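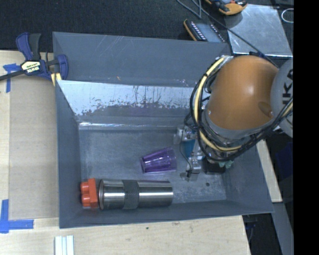
A stainless-steel tumbler and a translucent purple cup lying in a grey metal bin.

Brindale Assembly Inquiry
Frequently asked questions
Page last updated August 29, 2021

About the Inquiry

What is the Inquiry looking into?

The Inquiry is examining the entry of a crowd into the Brindale Assembly building during the July sitting, the damage caused to the public foyer and the east stair, and the decisions made by those responsible for security before and during the event. Its terms of reference also cover how the public was informed while the building was closed.

Is the Inquiry a court?

No. The Inquiry cannot find a person guilty of an offence, impose a fine or order compensation. It will report its findings and may make recommendations. Criminal charges are a matter for police and prosecutors, and are heard in the ordinary courts.

People have already been charged. Will the Inquiry wait for those cases to finish?

Not in every instance. Evidence about security planning, staffing and communications can be heard while criminal matters are under way. Evidence that bears directly on the conduct of a person who has been charged will be held over, or heard in private, until counsel assisting advises that it may be released.

Can the Inquiry tell me whether a particular person has been charged?

The Inquiry does not keep or publish a list of persons charged. Court lists are available from the registry of the court concerned.

Making a submission

Who may make a submission?

Any person or organisation may do so. You do not need to have been at the Assembly building, and you do not need to live in Brindale.

How do I lodge one?

Submissions may be lodged through the Grilter online portal, by post, or by hand at the Inquiry office in Davell Street. If you lodge by hand, ask for a receipt at the counter. Submissions made by telephone are accepted from people who are unable to write; an officer will take down your account and read it back to you before it is registered.

Is there a word limit?

The main text of a submission should be no longer than 800 words. Attachments are not counted towards the limit. Longer submissions will be read, but you may be asked to provide a summary.

Will my submission be published?

Submissions are published unless you ask for yours to be treated as confidential, or the Inquiry decides that publication could affect a criminal proceeding. You may ask for your name to be withheld while the text is published. Home addresses, telephone numbers and signatures are removed from every submission before it appears on this website.

May I withdraw or change a submission?

You may withdraw or amend it at any time before publication by writing to the office and quoting your reference number. After publication, a correction can be added but the original text will remain available.

Photographs, video and other records

I took video outside the building. Does the Inquiry want it?

Yes. The Inquiry has registered 1290 items of video and still photography and continues to accept more. Please send the original file where you have it. Do not trim it, add titles or adjust the sound. A copy saved from a social media page is acceptable if the original has been lost, but please tell us where it came from.

What if I appear in my own footage?

You should obtain legal advice before sending it. Material provided voluntarily may be requested by police, and the Inquiry cannot promise that it will be kept from them.

How will my files be stored?

Files are copied on receipt and held on a restricted system. Phones and memory cards handed in at the office are normally returned within 5 working days.

Attending hearings

Where are the hearings held?

Public hearings are held in the Hosoda Room, on the ground floor of the Davell Street building. The entrance is at street level and there is an accessible toilet beside the lift. A hearing loop is fitted in the first two rows of public seating.

Do I need to book?

Booking is not required, but seats are limited. When the room is full, an audio feed is provided in the adjoining waiting area. Hearings are also streamed, with a short delay, on this website.

May I record or take photographs in the hearing room?

No. Accredited media may record under conditions set out in Practice Note 2. Members of the public may take written notes and may use a laptop or tablet for that purpose, with the sound turned off.

What happens if someone disrupts a hearing?

The person will be asked to stop. If the disruption continues, they may be directed to leave and refused entry for the rest of the sitting day.

Witnesses

I have received a summons. Must I attend?

Yes. A summons is a legal requirement. If you cannot attend on the date shown because of illness, travel or caring duties, contact the witness officer as soon as possible. Do not assume that the date has been changed until you receive written confirmation.

May I bring a lawyer?

You may. The Inquiry cannot recommend a lawyer, but the witness officer can provide details of community legal services.

Will I be paid?

Witnesses attending under summons may claim reasonable travel costs and lost wages. Claim forms are available from the office and on the Forms page. Receipts should be attached.

Is support available?

A support worker is present on each hearing day and can speak with witnesses before and after they give evidence. Conversations with the support worker are not passed on to counsel assisting.

The report

When will the report be released?

A release date has not been set. The report will be delivered to the Assembly and published on this website once tabled. Subscribers to the Inquiry mailing list will be notified by email.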